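Unit 6. Automation at the Picking Station: Task Change and Job Content

Reading for this unit: the Zeltthorpe packing case, sections 2 to 4.

The Zeltthorpe site of Direck packs small goods into mixed orders. Before the change, each picker took items from a tray, checked them against a slip and placed them in a carton. A station handled 967 orders per shift at peak. The work was paid by the hour, with a bonus tied to the station count.

In June the site moved single-item picking to two-fingered grippers. Carton closing, labeling and returns stayed manual. The grippers were first tested in simulation on long, thin items, which are hard to grasp when they lie at an angle to the fingers. Grip width, approach angle and finger height were set at this stage, before any hardware reached the floor.

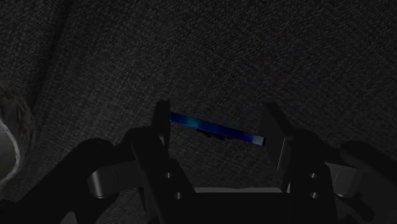

Three job categories changed. Pickers became station attendants, each responsible for several cells. Line leads took over the fault log, which had belonged to maintenance. Maintenance staff gained a software task for which 23 of them were trained in the first round.

The attendant's work is mostly exception handling: dropped items, double picks, items the system declines to grasp. Exceptions arrive unevenly. A quiet hour may be followed by a dozen stops in ten minutes, and the old bonus formula did not account for this. Under the formula an attendant with a difficult product mix earned less than one with an easy mix – a point raised at the first review and left open.

Definitions used in this unit

Task displacement: a task formerly done by a person is done by a machine.
Residual task: what remains for the person after displacement.
Intervention rate: stops requiring a person, per 100 picks.

The Antoniuk line at Mustavbridge kept its pickers on rotation between manual and automated stations. Compare its intervention log (2,744 entries) with the Zeltthorpe log before the next session, and note which entries describe a residual task and which describe a fault.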